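The Waiting Hand
How a small software team at Duter teaches two arms to share one job

Print this article | E-mail this article
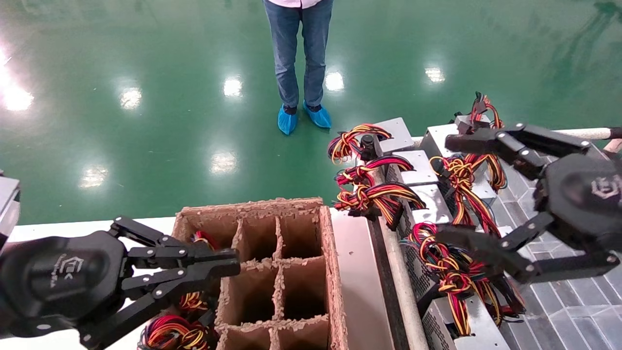

Most of the trouble is in the planner, according to Vy Tôn, and for a long time everybody was blaming the vision. A power supply unit is a simple metal box. The wires that come out of it are not simple, and the software must decide where they will go before any finger moves.

The project is called Trolia. Its task is to move power supply units between a conveyor and a cardboard box with dividers. In the first version, each arm had its own planner, and the two programs told each other only "busy" or "free". The result was very polite. One arm worked and the other one waited, sometimes for 20 seconds, until its neighbour had left the area.

Since May the team has used one planner for both arms. It looks 2 seconds ahead and checks 16 possible paths for each arm, then throws away every pair of paths that would meet. What remains is scored. A path loses points if it passes over a harness, and it loses more if the camera cannot see the fingers at the end of it.

The harness itself is not modelled wire by wire. Thảo Lý tried this and the computer became too slow to be useful. Now the perception program, Drullard, draws a soft border around every bundle, and the colour of the wires helps it to find where the border should be. Grey metal on a grey rail is harder. Bright lamps reflected in a shiny floor were also a problem, until the depth check was moved before the colour check.

I asked to see the tool the engineers use most, and it was a replay window with a slider. When a grasp fails, they pull the slider back and read what the planner believed at that moment. Lý keeps a folder of the worst cases, and each new version must pass all of them before it may touch the arms.

The next work is on the release. Opening the fingers is easy, but a loop of wire can stay on one of them, and the present software notices this too late.

Last updated: 07/01/2021

Reader comments

Tạ: Is the soft border a fixed size, or does it grow when the unit is moving on the rail? We had to make ours grow.

packing_line_2: 16 paths seems a small number to me. I would like to read how they are chosen.

Maribel: Please write more about the replay window. Our team still reads log files by eye.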